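Grout and Tile Care: Your Questions

Which grout color should I pick?

Whichever one you'll still love in five years! Pale grout on dark tile gives you a crisp grid, and matching grout makes a wall read as one big surface. Mix a little, let it dry on a scrap tile and look at it in the evening before you commit.
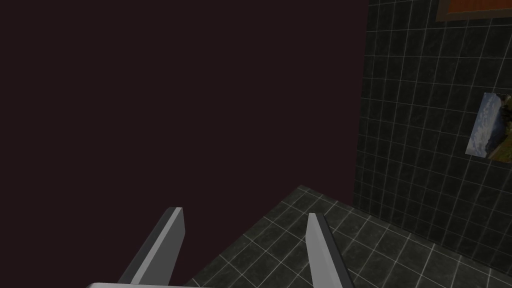
How long before I can seal it?

Give cement grout three full days. Cathal Ó Ceallaigh, who taught our March class, waits a week in damp weather, and his walls look wonderful.

What should I clean it with?

Warm water, a drop of dish soap and a soft brush. Skip vinegar, which eats at cement grout over time.

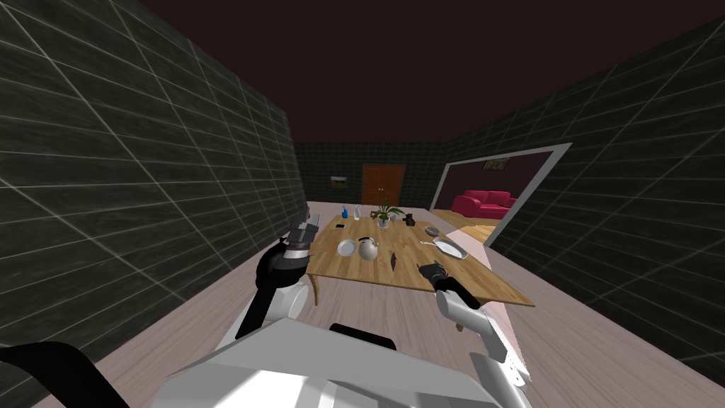 Do dark walls make a room feel smaller?

Sometimes, and that can be lovely! Dining rooms take deep color really well, especially by lamplight. Wood helps a lot too: a reddish-brown double door against dark green-gray tile and light grout lines warms the whole end of a room. Try a few loose tiles beside your own woodwork and see.

Can I regrout just one patch?

Yes, but the new part may look brighter for a while. Rake out the old grout to at least two-thirds of the tile depth, vacuum well and pack the new stuff in firmly.

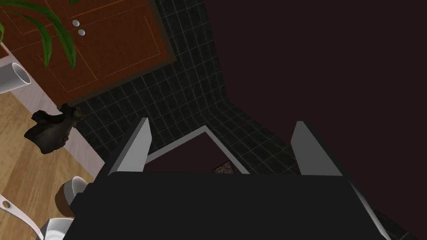
How many spare tiles should I keep?

I keep 8 from every job, wrapped and labeled with the batch number. Future you will be thrilled!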